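Verkdale Extras – FAQ

How do I get on the books?
Fill in the form, send two plain photos, no filters. We cast background for TV mostly, the odd film. 432 people on the list at the moment.

Do I need acting experience?
No. Turn up on time, do as the second AD says. That's most of it.

What does it pay?
£75 for a short day, more for nights. Panano pays slightly over because of the travel. Money lands within 3 weeks, ususally. 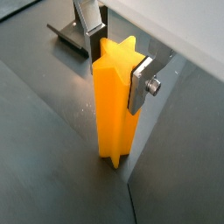
One reader wrote in to say hers took five weeks after the Ornance shoot, and could we please put that on here. Fair enough. Production was late paying us, so we were late paying you. Chased it, sorted now.

Can I bring a friend?
Not unless they're booked. Security will turn them away at the gate.

What do I wear?
Call sheet will say. No logos, no bright white, nothing stripy. Bring two options – costume will pick.

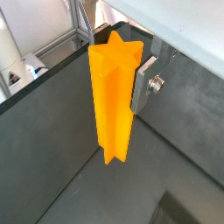 Shoes matter too. Quiet soles if you've got them.

Can I talk to the cast?
If they talk to you, yes. No selfies, no autographs, phones away on set.

Will I be seen on screen?
Maybe. The Caldeira crowd day had nearly 300 people in and most ended up as a blur. 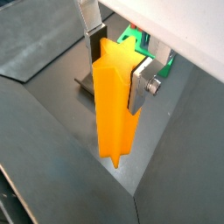 Don't tell your mum to record it until you've seen the episode yourself.

What if I have to cancel?
Ring, don't email. Before 6pm the night before. No-shows come off the list, no second go.

Is there parking?
Depends on the unit base, check teh call sheet.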